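From: Thitima Mahawong
To: Ostbridge allotments list
Date: March 2026
Subject: Re: Water butts and the standpipe

Sajib Munasinghe wrote:

> Could someone who was at the meeting say what was decided about
> the standpipe? I have plot 10 and the one nearest me has been off
> since October. I have been carrying cans from the gate and would
> like to know whether to buy a butt now or wait.
>
> Also, does anyone know if the Yensuk tanks are any good? They are
> a lot cheaper than the others but I can't find out whether the tap
> is included.

Sajib,

I was there, so I'll answer what I can. Borghild has the full notes and will send them when she is back.

The standpipe by the top hedge will stay off until the pipe under the path has been replaced. The leak is somewhere between the stopcock and the first bend and the plumber does not want to patch it again. He has quoted for a new run in blue pipe, buried deeper than the old one. We have said yes to the quote. He has not given us a start date, and he can't dig while the path is this wet.

The lower standpipe is working but the pressure is poor if two people use it at once. Please don't leave a hose running on it and walk off. Cans only until the top one is back.

I would buy the butt now. Even with both pipes on, last summer was dry enough that we all ended up queueing. A 300 litre tank filled from a shed roof will see a half plot through a fair spell without rain, if you mulch. Mine is smaller and I wish I had gone up a size.

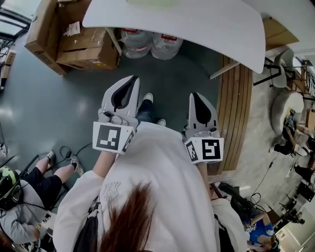
White sleeves, grey grippers.

On the Yensuk tanks: Lamai Jitpraphai has one and Prasert Thepsuriya has two joined together. The tap is included but the stand is not. Lamai says the tap dripped until she put a second washer on it. Prasert had no trouble with his, but the lid on one of them blew off in the winter and he now keeps a brick on it. You will need a stand or a level base of slabs, as a can won't fit under the tap otherwise. Slabs are better on our soil – the plastic stands sink on one side.

Other things from the meeting that affect your end of the site:

The rent goes up by 2 pounds a half plot from October. This covers the pipe.

The skip is not coming this spring. Please take rubbish home. Old carpet in particular should not be left behind the compost bays.

Guttering for sheds can be bought through the site at cost. We have 40 metres of it in the store, with brackets but very few end caps. Tell me what length you want before you cut any, so we don't finish up with a pile of short bits.

Plot holders on the top row have asked for the hedge to be cut lower. It won't be touched until the birds have finished nesting, and we will talk about the height again then.

If you want help moving a tank from the gate, the flat trolley is in the store behind the mower. One tyre needs pumping up each time and the pump hangs on the door.

Thitima
Plot 2, Ostbridge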